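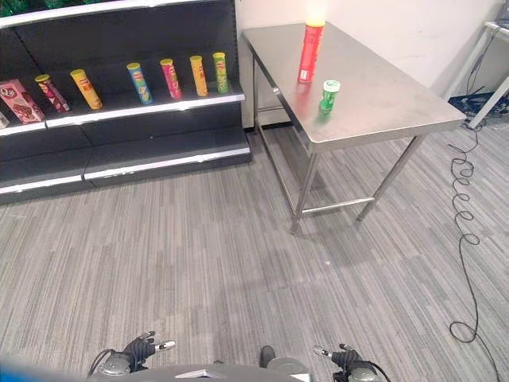 Clornden Community Forum > Local Talk > Shops and Services

Village shop hours and the bread order

kemeys_e
Posted May 6, 2019
I went in on the way home to get bread and milk and the door was locked at half five. The notice still says open until seven. Does anyone know if the hours have changed for good or is this a one-off? If they have changed it would help to have it written up somewhere, as some of us don't get back from Trosen until six.
Eirlys Kemeys, Mill Row

hedgebottom
It has been closing early since the Lonettis gave up the evening shift. I was told it was until they found someone. That was in January.

Pat_at_no_9
The bread order stops at noon now as well. You have to ring before twelve the day before or you get whatever is left, which last week was two burger baps and a malt loaf.

tallis77
I don't understand why people are surprised. The shop takes what it takes. Everyone does the big shop in Trosen and then wants the village one open until seven for a pint of milk. You can't pay someone to stand there for that.

kemeys_e
I do most of my shopping there, for what it's worth. Veg, eggs, papers, bread. I only want to know the hours.

tallis77
Wasn't aimed at you.

hedgebottom
It read as if it was.

Ned Under Hill
The trouble is what they stock. I counted up once what I could make a proper tea from and it wasn't much. Plenty of crisps and pop. No onions. If you want people to shop there you need onions.

Pat_at_no_9
They had onions this morning. Bottom of the crate by the door, where the potatoes used to be.

Ned Under Hill
Well they didn't when I went.

oldforge
I used to run a shop about this size, not here, so I can say a bit about the stock question. Crisps and biscuits keep for months. If they don't sell this week they sell next month and you have lost nothing. Onions, salad and bread go in the bin and you have paid for them. A small place with more than 600 lines on the shelf will probably make its money on a handful of them, and fresh veg won't be one. It doesn't mean they shouldn't have it. It means the people who want it have to buy it most weeks and not just when they've run out.

The other problem is the minimum order. Our wholesaler wanted £300 a drop or they charged for the van. So you'd make up the order with things that keep, and then you had a stockroom full of things that keep.

marrow_man
Good post. I would add that there are people in the village with more veg than they can eat from July on. I gave away most of my beans last year. Could the shop not take it on sale or return?

oldforge
They could. We did it with eggs and rhubarb. Keep a book, write down what came in and who from, settle up at the end of the month. Weigh everything on the shop scales and not the grower's. We had words over that more than once.

tallis77
And who fills in the book? Same two people who are already doing everything.

marrow_man
I'd fill it in.

kemeys_e
Can I bring this back to the hours? I rang and got through to Mrs Ní Chonaill. Until further notice it is:

Mornings from 8
Closed for lunch 1 to 2
Shut at 5.30, except the last weekday, when it is open until 7
Sundays papers only, until 11

The Post Office counter keeps its own hours and closes half an hour before the shop does. She is going to change the notice on the door.

Pat_at_no_9
Thank you for ringing. Did she say anything about the bread?

kemeys_e
Noon the day before, as you said. Leave a name and a phone number. Sliced white doesn't need ordering, they always have it. If you want a regular order she'll put you on the list and you only ring when you don't want it.

hedgebottom
5.30 is no use to anyone who works. I'm not having a go at Mrs N, but I would sooner they opened at ten and stayed on until seven.

Pat_at_no_9
Then you lose the school run, and the papers. It's busiest between eight and nine. There were 4 of us queuing at quarter past today and the post hadn't even come.

Ned Under Hill
I'm with hedgebottom. One late night isn't enough. Two would do it.

oldforge
Ask her. If a few people said they would come in on a second late night and then did come in, I expect she'd try it for a month.

kemeys_e
I'll mention it when I pick up my loaf. If anyone else wants to be named as interested, put it on here before the end of the week and I'll take the list in.

hedgebottom
Put me down.

Ned Under Hill
And me. Tell her about the onions.

marrow_man
Me too, and the beans if she wants them.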